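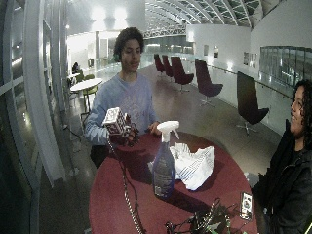 Round table in the hall, with the spray bottle standing in the middle.

Table and Cleaning Check, Large Hall
Form 587
Checked by: Gwenaël Riviere
Area: 12 (round table with red top, and the floor near it)

How the form is filled: OK means I have no remark. ATTENTION means the point must be corrected but the table can stay in use. STOP means the table is closed until the point is repaired. A comment is required for every ATTENTION and every STOP. For OK it is free, but I prefer to write a few words, so the next person can compare.

Part A. The table

A1. Table stands firm, does not rock when pushed by hand.
OK. I pushed on four sides. It moves very little on the side toward the entrance, the same as in March.

A2. Top is free of cracks, sharp places and raised edges.
OK. I passed my palm along the whole edge. One small rough spot under the edge, it does not catch on a sleeve.

A3. Top does not reflect the lights so strongly that people cannot see small things on it.
OK. The top is a little shiny and the lights show in it near the back edge. On the dark red color, black objects are harder to see than white ones. Please remember this when you clear the table in the evening.

A4. Free place on the top for people to rest their hands.
OK.

A5. Screws under the top are tight.
OK. The screws were tightened by Lefèvre at the last visit and I did not need the key.

Part B. Spray bottle and cleaning material

B1. Bottle has a label, and the label can be read.
OK. The label is around the lower half. It must stay there also when the bottle is filled again. If it starts to come off, write to me and do not use tape over the text.

B2. Trigger head is screwed on straight, no drops at the neck.
OK. I turned the head by hand and dried the neck with paper, the paper stayed clean.

B3. Bottle stands upright and away from the edge.
OK. It stands near the middle of the top. The nozzle should be turned to the closed position after each use.

B4. Bottle is kept away from electric things.
ATTENTION. The bottle is on the same table as the cables and a phone with the screen on. There is some distance between them, but a bottle can fall over and the liquid will run on a smooth top. When cables are on the table, the bottle goes to the cleaning shelf. If you need to wipe, spray on the cloth and not on the table.

B5. Used material is removed or folded.
ATTENTION. A crumpled white piece was lying beside the bottle. Soft things on the table must be folded or thrown away, because small objects get lost under them and go into the garbage together. This happened with a key from the Fullen cabinet and we searched for it one full morning. 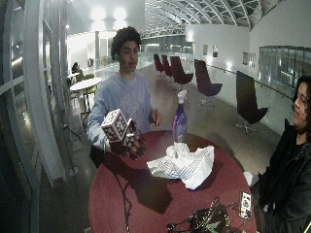
Clumton, July 2, 2021

Part C. Cables and small objects

C1. No cable hangs over the edge where people walk.
ATTENTION. A thin cable goes over the front edge and down. Please lead it to the side where no one passes, or fix it with a clip at the table edge. The clips are in the Gullden box, upper drawer.

C2. Cables on the top are laid in order.
ATTENTION. At the front edge there is a tangle of black cables with small connectors and some green parts between them. I did not pull on it. It should be separated slowly, one cable after the other, and each one tied with a soft band. Hard plastic ties are not good for this, they press the cable.

C3. Plugs and insulation without damage.
OK for the parts I could reach. The middle of the tangle is not checked, so this point must be done again after C2 is corrected.

C4. Phones and other personal things are not at the edge.
ATTENTION. The phone lies right next to the cables. If somebody lifts the cables in one hand, the phone can go with them to the floor. Better place: toward the middle, when the bottle is away.

Part D. Floor and people

D1. Floor is clean and dry near the table.
OK. The floor is polished gray and bright light comes back from it, so a wet place is not easy to notice from standing height. I bent down and looked from the side, and I ask others to do the same.

D2. People can stand at the table without pushing each other.
OK. Good distance, one person behind the table and one at the side can talk without problem.

D3. Way to the exit is free.
OK. I walked it in both directions - nothing in the way.

D4. Tall rack: nothing leans on it.
OK. Checked from the floor only. The upper part needs a ladder and is on the yearly form.

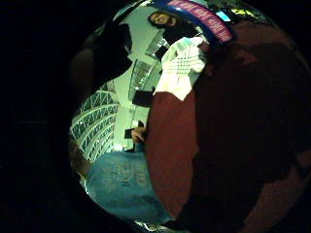 Side view toward the light wall or ceiling part, with the thin bars in the back.

D5. Lights work.
OK. All on, no flicker.

Result

The table can stay in use. Points B4, B5, C1, C2 and C4 to be corrected before the next check. Point C3 to be repeated at the same time. No STOP.

Please write your name next to the point when you have corrected it. A cross alone does not tell me who to ask.

G. Riviere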